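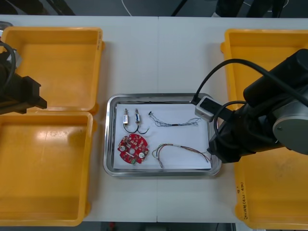
Ívar Bergmann respondeu à nossa primeira carta dizendo que andávamos à procura do Clodier errado, e que o bisavô dele nunca tinha vivido em Brokness. Havia dois primos com o mesmo nome, explicou, e o que ali casou em 1898 era o outro, o relojoeiro.

Ficámos um bocadinho envergonhados, confessamos, porque já tínhamos meia árvore desenhada a partir desse casamento! Mas foi essa carta, tão paciente, que deu um rumo novo ao trabalho — e é por ela que começamos o relatório.

1. O que queríamos saber

A família Clodier aparece nos registos da paróquia de Clatau desde o início do século XIX. O nosso grupo quis seguir um só ramo, o de Henrique Clodier, moleiro, e perceber para onde foram os filhos depois de o moinho fechar.

2. Fontes

Lemos 723 assentos de baptismo, casamento e óbito, quase todos em microfilme (a letra do padre dos anos quarenta deu-nos dores de cabeça, e ainda hoje discutimos se uma das filhas se chamava Amélia ou Aurélia). Juntámos-lhes 8 cartas emprestadas pela família e cerca de 80 páginas de um livro de contas da casa Bepari, onde dois dos rapazes trabalharam como caixeiros.

3. Resultados

Dos filhos de Henrique, conseguimos acompanhar quatro até à morte. O mais velho ficou em Clatau e casou duas vezes. As duas irmãs seguintes foram servir para Brokness e lá estão sepultadas, na mesma campa. O mais novo, José, embarcou em Fevereiro de 1871, e dele só temos uma carta, em que pede notícias da mãe e se queixa do preço do pão.

4. Dúvidas que ficam

Falta o óbito da mãe. O livro desses anos tem folhas arrancadas, e o índice remete para um assento 398 que já lá não está. Escrevemos de novo ao senhor Bergmann, que prometeu procurar nos papéis de uma tia.

Entregue em 27/03/2021, com a árvore corrigida em anexo.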